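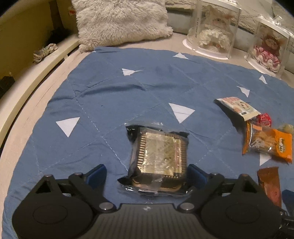 Pre-order walkthrough, Jadinville, 4/4/19. I went down the list before we commit the $2853 for a second gripper set. Soft packaging is my big worry, and a pastry sealed in a crinkly bag on a quilted blanket is pretty much the worst case I can think of!

Finger pads: OK. Blue ones, both sides. Add 10 spares to the order.
Linkage screws: OK, but I'd like a driver in the kit.
Pinch guard: not in the Stovmont quote. Ask!
Spare bracket: hold until October (Krisztina Fülöp has the budget sheet).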